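4. Sleep, travel and the selection camp 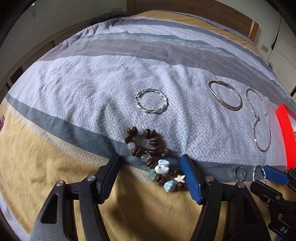 Does a bad night before the first skate hurt a young player's chances at a selection camp? In our data it did, though by less than most of the players believed, and nearly all of the damage showed up in the first session.

I should back up a little and say where that answer comes from. Section 3 covered the on-ice testing, and I promised there that I'd get to the part of the project I personally enjoyed most - the sleep diaries. We asked every skater and goalie invited to the February camp to fill one in, starting four nights before they left home and finishing the morning after final cuts. Of the players who agreed, 96 handed back a diary complete enough to use. I had expected far fewer (these are sixteen- and seventeen-year-olds, and I was one once), so I was thrilled.

Figure 4. A bed with a wooden headboard and a striped duvet.

The diary itself was short. Players wrote down when they turned the lights out, when they thought they fell asleep, when they woke, and how rested they felt on a scale from one to ten. Delphine Lyons wanted a longer form with questions on caffeine and screen time, and we argued about it for most of a month. She was probably right about the caffeine. I still think a longer form would have lost us a good part of the sample, but it does leave a hole in what follows, and anyone repeating this should think hard before copying me.

Travel was the first thing we looked at. We split the group by whether a player had come more than 300 miles, and the long-distance players did sleep less on the night they arrived, by some 40 minutes at the median. By the second night the gap had closed. Katia Mazza ran the same comparison using hours on the road in place of miles, since a short trip over bad winter highways can easily eat a whole day, and the pattern came out a bit cleaner that way. We report miles in the main table only because every player's home rink was on file, and departure times were missing for quite a few of them.

Now for the scouts. Each session was scored by evaluators who had no access to the diaries, using the Werkis grading sheet described in Section 2. Players in the bottom quarter for sleep on arrival night got lower marks in the opening session, mostly on puck decisions and hardly at all on skating. I found that interesting, and so did Dean Kershaw, who coached at this level for years before he joined us and had told me early on to expect tired kids to "skate fine and think slow." By the third session I couldn't tell the short sleepers from anybody else on the scores alone.

What surprised me more was how the players themselves explained things. In the exit interviews, a lot of the ones who were cut brought up sleep before we did. Several described nights that sounded much worse than what they'd written in the diary that same morning. I don't read this as anyone fibbing! A player who has just been told he isn't on the roster is looking back over the week for a reason, and a restless night is an easy one to find. Giorgia Sanna, who did most of the interviews, suggested we treat the diary and the interview as two separate measures and stop trying to reconcile them, and that's how they appear in the appendix.

A few cautions before I move on. The diaries are self-reported, so "fell asleep at" is a guess in every single case. Goalies were too few to look at alone and have been left in with the skaters, which I'm not very happy about. We also had no say in who shared a room with whom, and a roommate who snores could matter more than any highway. Villads Holst has since worked rooming lists into his own study of the Ferri tournament, and from the early numbers he's shared with me it looks as though roommates do make a difference, at least on the first night.

The next section turns to meals, where our records are much thinner.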